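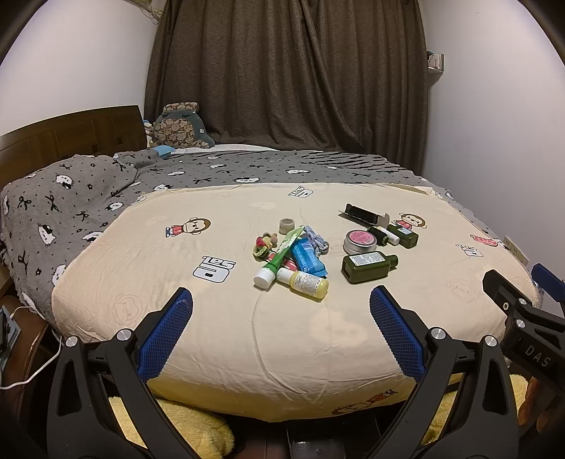

How Do You Teach a Robot to Tidy Up?

Think about how you learned to tie your shoes. Somebody probably sat beside you and did it slowly while you watched. Then you tried. You got it wrong a few times, and then you got it right.

Robots can learn from being shown things, too. A grown-up does the job, the robot's computer keeps a record of how it was done, and later the robot tries to do the same. Engineers call this "learning from demonstration." A demonstration is just a showing.

Why not just tell the robot what to do?

You can tell a robot what to do. For a long time that was the only way. A person called a programmer writes a list of instructions, and the robot follows them exactly. This works well in a factory, where the same part arrives in the same place all day long.

A bedroom is harder. Hair ties get tangled up together. Bottles roll, and they stop wherever they like. A comforter is soft, so things sink into it or tip over when you touch them. If you tried to write an instruction for every way a bottle could be lying on a bed, you would never finish.

So the programmer shows the robot many bottles lying in many ways, and lets the computer work out what they have in common.

The holding tool

One way to show a robot a job is with a tool you carry in your hand. It has two fingers at the front, a lot like the end of a robot's arm. The one on this page has black fingers with a blue pad on each. The pads have a textured surface that you can see between the fingers.

The person doing the showing is not allowed to use their own fingers to pick things up. They have to use the tool's fingers. This feels strange at first. You have five fingers on each hand, and they bend in lots of places. A tool with two fingers can only open and close.

That is the point of it, though. If you showed the robot how to pick up a hair tie with your thumb and four fingers, it could not copy you. It doesn't have a thumb and four fingers. When you use the same kind of fingers the robot has, everything you do is something the robot can do.

A camera on the tool records what is in front of the fingers. The computer also needs to know how the tool moved and how far apart the fingers were at each moment.

Try it yourself

You will need a pair of kitchen tongs and some small things that won't break. Ask a grown-up before you borrow the tongs.

1. Put the things in a pile on your bed.
2. Put an open box next to the pile.
3. Pick up one thing with the tongs and drop it in the box.
4. Keep going until the pile is gone.
5. Mix everything up and do it again.

Which things were hard? Most people find that a round bottle slides away if they grab it near the end. Hair ties come up three or four at a time. A long thin tube is easy if you turn the tongs so they close across it, and difficult if you don't. You learned that by doing it, and your hand will remember next time.

Steering from far away

There is another way to show a robot what to do. You can drive it by remote control. The long word for this is teleoperation. "Tele" means far, and "operation" means working something.

The person sits at a desk and moves a controller. The real robot arm moves the same way. The arm might be across the room or in another building. The person often watches through the robot's camera, so they see what it sees.

Driving a robot has one big advantage. The computer records the real robot doing the real job. It is slower, though, and you need a whole robot for it. A hand tool can go in a backpack.

There is a third way as well. With some robots, you can hold the arm and gently pull it through the motions, the way a coach might move your arm to show you a tennis swing.

How many times do you have to show it?

More times than you would think.

Zoriana Zinchenko works on a project called Tanguy, which is teaching a robot arm to put small things away in boxes. Her team made 700 recordings for one job. Each person did 40 in a day and then stopped, because tired people get sloppy and a robot will learn sloppy work just as well as good work.

"The first day I dropped almost everything," she said. "My wrist was sore. By the second week I could pick up a single hair tie without looking silly."

Some of the recordings had to be thrown out. In a few, the camera was blocked. In others, the person forgot the rule and used their own hand. The team kept recordings where something was dropped and then picked up again. A robot will drop things too, and it needs to know what to do next.

They also changed the pile every time. If the same bottle were always in the same spot, the robot might only learn to reach for that spot. Then you could move the bottle and it would close its fingers on nothing at all.

What happens after the showing?

The recordings go into a computer, and the computer practices. It looks at a picture from the recording and guesses how the fingers should move next. Then it checks its guess against what the person did. If the guess was wrong, it changes a little and tries again. It does this over and over - far more times than a person could stand.

After that comes a test on the real robot. The team puts out a pile it has never seen and watches. Often it does something odd, like pushing a tube along without ever picking it up. Then the people go back and make more recordings of tubes.

Words to know

Demonstration: showing how a job is done.
Gripper: the part of a robot that holds things.
Teleoperation: driving a robot by remote control.
Programmer: a person who writes instructions for computers.

Something to think about

Pick one job you do every day, like brushing your teeth or packing your bag. If you had to show it to a robot with two fingers, which part would be the hardest?

Written by Maëlys Renaud
Page checked 21 Sep 2021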